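Replacing the processor in an older desktop: worth it, or start again?

Posted in Desktop hardware, Trovivthorpe Computer Help

flesia_desk

I have a tower PC bought secondhand from a shop in town. It has a Flesia board and the slowest processor the board will take. It is fine for email and letters but slow when I edit video for the choir. I have been offered a faster used chip that is on the supported list for the board.

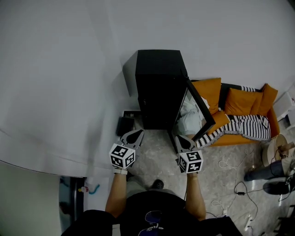
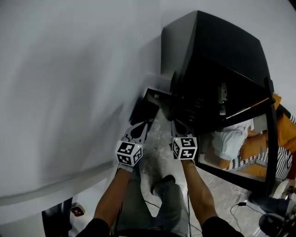 The benchmark program gives me 3,673 now, and I don't know whether that is poor or only average. Memory is 16 GB and the drive is solid state, so I don't think either of those is the trouble. A short video takes 101 minutes to export. The board maker's page says the new chip needs a newer BIOS than the one I have, and I have never updated one.

Two things I would like to know. Will I notice the difference, and is the BIOS update likely to go wrong? I can spend a bit but I do not want to buy a whole new machine this year.

Last edited in March to add the memory size.

dumitrescu_k

Yes, you should notice it, mainly in the export. Exporting video uses all the cores if the program is set up for it, so going from the bottom chip on the list to one near the top usually helps a good deal. Email and letters will feel the same as they do now.

Before you pay, check these:

The exact model number on the chip, including the letters at the end. Two chips with nearly the same name can need different boards.

How much power it draws. The slow ones often come with a small cooler that won't cope with a faster chip. Ask the seller if a cooler is included.

Your power supply. The wattage is on the label on its side.

Do the BIOS update first, with the old chip still in. If you fit the new one first the machine may not start and you will have to swap back. Download the file from the board maker's page, put it on a USB stick formatted as FAT32, restart, go into the setup screen and use the update tool in there. It takes 7 minutes or so of waiting and you must not switch off during it. I have done this on two Flesia boards with no trouble. Settings go back to default afterwards, so write down anything you have changed, such as the boot order.

If your drive is encrypted, find your recovery key before you start. Windows may ask for it after the update.

You will need thermal paste too. Clean the old stuff off with isopropyl alcohol and a cloth that doesn't shed.

grakach

just buy a new one, those old boards are not worth the money. I got mine for 900 and it does everything

tower_and_tea

I wouldn't go straight to a new machine when the original post says that isn't wanted. Look at the export settings before spending anything. Many editing programs can hand the work to the graphics part of the computer, and that option is often off. It is normally called hardware encoding and sits in the export window. If yours has it, try the same video again with it on and compare the times.

Also open Task Manager during an export and look at the processor figure. If it stays near the top the whole time, a faster chip will help. If it sits at half, something else is holding it up and you could spend the money and be no better off.

Agree with dumitrescu_k on the order of doing things. Keep the old chip in its plastic case until you are sure the new one is stable.

flesia_desk

Thank you. Hardware encoding was off. I will try it tonight and look at the processor figure before I answer the seller.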